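Clearing a table is still slow work for the two-armed robot at Festden, the home-robotics startup that spent the summer teaching machines to tidy up after dinner.

The company published its August results this week, covering 800 attempts at one chore: pick up a bowl, move it across the table and set it down upright. The robot managed it 662 times. Most of the misses came when the bowl was handed from one arm to the other, or when a gripper closed on the rim at a bad angle and let go.

"It's a job a five-year-old does without thinking," said Priit Kuusk, who runs the test program. "Our machine does it well on a good day, with the bowl where it expects it to be. Put a fork in the bowl and the numbers drop."
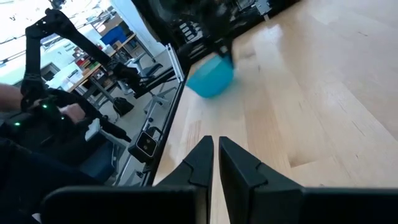
Household chores have proved harder to automate than factory work because kitchens change from one hour to the next. Festden's answer is to have people do the chore through the robot first, then train software on the recordings. An operator holds a handheld controller beside the table and steers while the black grippers work. A bowl like the turquoise one is a fair test, Kuusk said, since it tilts as soon as one side is pushed harder than the other.

Each operator works a shift of 4 hours. Chih-ming Kwok, one of the operators, said the first few days were frustrating. "You can't feel the bowl. You learn to watch the rim and slow down," he said.

Not everyone thinks the approach will reach homes soon. Jamie Heywood, who buys equipment for the restaurant supplier Fandard, watched a demonstration and said the company would not be placing an order. Fandard's dish room handles stacks of wet plates at a pace the robot can't match, she said, and a worker would have to stand by to pick up what it dropped.

Festden says it has no sale date in mind. The next round of tests will add cups and flatware, and a trial is planned in the staff kitchen at Clilano, a furniture maker that has agreed to let the robot clear its lunch tables.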